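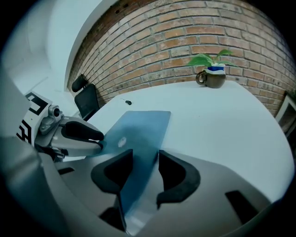

How to run a clean two-gripper session

Good habits make handheld gripper work so much more fun, and the Louro house rules fit on one card! Kevin Flores and I rewrote them in May after 132 recordings.

1. Clear the middle of the table. Plants go to the back – leaves love to drift into a grasp.

2. Keep every marker cube uncovered, and read the timer before you start moving. One hand can hold a thin item like a book while the other gets into position. 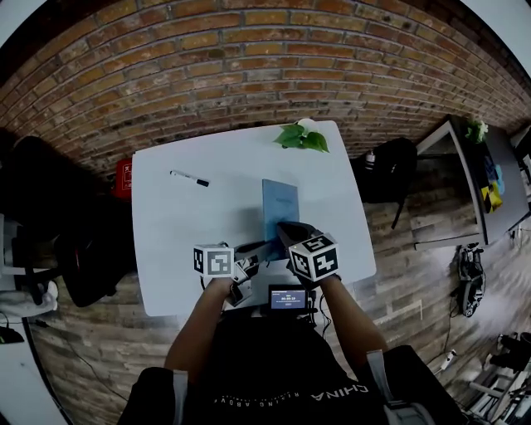

3. Stop if a cable pulls tight. Start that take over.

4. Between takes, hold the gripper by its body and keep your fingers off the cube.

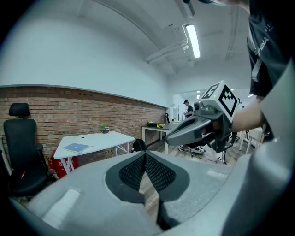 Can two people share one pair of grippers?

Only between sessions. Whoever takes over repeats all 4 steps from the top.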